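Can a Machine Do the Washing-Up Yet? My Term Project Report

Why I picked this

I share a house with a lot of people and one small sink, so when our module asked for a report on "automation in everyday life" I didn't have to think very hard. Everyone keeps saying robots will be doing our chores soon. I wanted to know how soon, and whether "chores" means the whole job or just the easy bit in the middle.

I split my time between two places. Garkeck is a homeware shop in town that let me hang around the stockroom and watch how shelves get filled. The other was the Rinora lab on campus, where they work on getting two-armed robots to tidy kitchen things. I spent 12 afternoons between them, mostly in February, and ate a shocking number of vending machine crisps.

What I saw in the shop

Garkeck's only real machine is a floor scrubber called Surach, and it's brilliant at floors. It goes up and down the aisles before opening and the staff hardly look at it. But if someone leaves a box in the way it just stops and beeps, and a person has to come and shift it. All the unpacking, folding and putting things on shelves is still done by hand. I timed one delivery of mixed glassware at 27 minutes for two staff, and I really can't picture a machine doing that one any time soon (so many different shapes, so much bubble wrap!).

What I saw in the lab

The job I followed most closely was putting plates in a rack. It sounds like nothing. You pick up a plate, you turn it on its edge, you slot it between two pegs. I've done it half asleep. For a pair of arms it's a proper puzzle, though – a plate lying flat gives you only a thin rim to get hold of, and the gaps in a wooden rack don't forgive you if you come in crooked. With a pink plate on one side and a green and a blue one overlapping on the other, you also have to decide which arm goes for what, and which of the overlapping two to go for first.

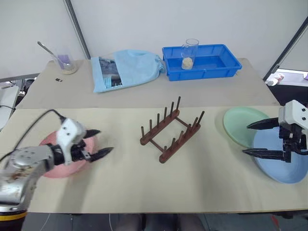
What I think now

My answer is "bits of it". A machine can do a chore well when the room is arranged to suit it, like Surach and its nice clear aisles. Kitchens aren't like that. Ours certainly isn't – there's usually a pan soaking in the sink and somebody's cereal bowl balanced on top. I'd also like to have compared costs, but I ran out of time, so that's a gap in this report. If I did it again I'd pick one chore and stick with it, and I'd leave more room for the boring part, which was typing up my notes afterwards.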